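Changes to waste and recycling at the Astness building

June 4, 2026

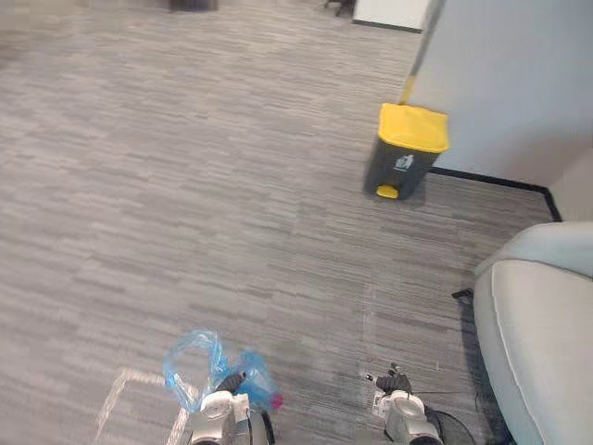
What is changing

After the meeting of tenants in April, the building management at Astness has decided to change how rubbish is collected on all floors. The small bins under the desks will be taken away, and every kitchen will get a set of shared bins in their place. The change starts on the second floor, where the Tara and Predberg offices are, and the other floors will follow when the new bins are delivered.

We know that many people like to have a bin close to their chair. But the small bins were emptied every evening even when there was only one tissue inside, and each time the plastic liner was thrown out also. Last year the building used more than 15 boxes of liners, and most of them went to landfill almost empty.

Which bin for which things

The green bin is for food scraps, tea bags, coffee grounds and paper towels. Please do not put food in a plastic bag before you put it there, also not a bag which says "degradable" on the packet. The company that takes our food waste, Onuoha, does not accept them and can refuse the whole bin.

The yellow bin is for bottles, cans, clean containers and cardboard. The items should be loose. When recycling arrives tied in a bag, the sorting workers cannot see what is inside and it is often sent to landfill. A quick rinse is enough, the container does not have to be perfectly clean.

The red bin is for everything else. Coffee cups go here for the moment, with their lids. We asked if the cups can be recycled separately and we are still waiting for an answer.

Soft plastic – bread bags, wrapping film, courier satchels – has its own box beside the mail room. Please shake out the crumbs first and make sure that nothing wet goes in. The box is small, so large sheets from furniture deliveries should go directly to the loading dock.

Collection times

Kitchen bins will be emptied at 17:00 and the cleaners will start from the top floor. If your team has a lunch or a small party after this hour, please carry the food waste down to the loading dock yourselves. The dock door is open with your usual pass. It is heavy and it closes slowly, so please wait until you hear the lock.

Paper with private information is not part of this change. The locked grey consoles stay in the same places and the key is still kept at reception.

Batteries and old cables

We found batteries in the general rubbish 2 times this autumn. This is dangerous, because they can catch fire in the truck. There is a battery tube at reception, and old cables or chargers can be left in the carton next to it. Printer cartridges go back to the supplier in the box they came in.

If a bin in your kitchen is full or a label is missing, please write to the building desk and mention the floor and the side of the building, east or west. Spare labels can also be collected at reception during opening hours.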